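Dano costume notebook, parade mascot rebuild

Carried over from November: the head is still too heavy. Boonchu wore it for 20 minutes at the rehearsal and asked for it off. The foam from Verkon is fine, the problem is the fibreglass shell we inherited with the old suit. Weighed the smile panel by itself and it is most of the trouble. Plan is to cut the shell back to the eye line and carry the rest on a backpack frame.
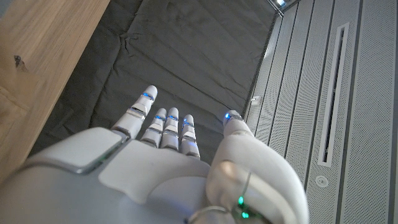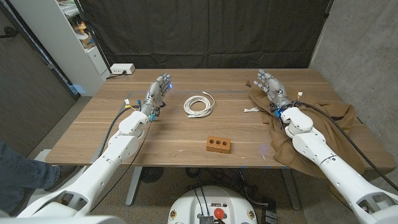 Gellis, December 10, 2024

Shell cut this morning. Two passes with the fine blade, edge taped for now. Balance is better but it tips forward when the wearer waves, so the chin strap has to move back.

Red dye: batch 2 is closer to the swatch than batch 1, still a bit orange under the parade lights. Sunee Kaewmanee wants it left alone - she says the colour reads fine from across the street. I'd do one more test strip before we commit the full length of fleece.

Ordered 200 snap fasteners for the belly. Supplier only sells them in bags of 200, so there will be plenty left for the gloves.

Still to do:
fan battery pocket, left hip
reglue the right boot
ask the parade office if the mascot is allowed to throw candy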